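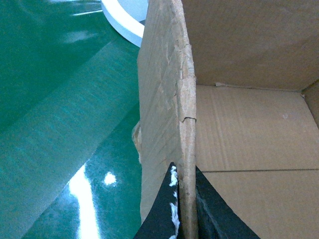
Fig. 1. Both fingers on the box wall, seen from the wrist camera.

Session 4 — Gripping a thin edge

Course leader: Chrysanthi Antoniadis. Lab support: Savvas Karagiannis.

Until now you have picked up solid objects, where a small error in position does little harm. The wall of an open cardboard box is harder. It is thin, it bends, and the cut edge is seldom straight. In Fig. 1 the outer paper has peeled in places along the top of the wall and a torn flap sticks out on one side. Your program has to cope with edges like this.

Before you start

Read section 2 of the Athanasiadis notes on finger force. Check that your group has a login for the Tivon machine and that the wrist camera is sending pictures. Groups that have not passed the stop-button test may not run the arm.

Approach

Bring the hand down with the fingers open, one each side of the wall. The wall should sit midway between the fingertips before you close. If one finger touches first it will push the wall over, and the second finger will then meet it at an angle. Stop, open, go back up and try again. Do not correct sideways while the fingers are closing.

Watch the background as well as the edge. Simple colour matching may do well with cardboard over plain green and then fail when there is something busier behind it.

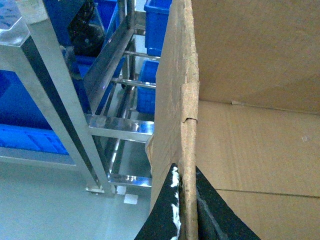 For this reason the marks for edge finding are given across several backgrounds. A program that works over one surface only can get half of them at most.

Closing and holding

Start with the force limit at 600 on the Hitau scale and raise it in small steps. Cardboard crushes before it slips, so look at the wall after each try and write down any new dent or crease. Old tears should be noted before the first run — last year two groups blamed their program for damage that was already there.

To hand in

One log sheet per group, with all 11 runs filled in, including the failed ones. Your code, with the force limit you settled on. A short paragraph on the worst run and what you changed after it.

Sheets go to Raghda Tannous by Monday. Late sheets lose 2 marks.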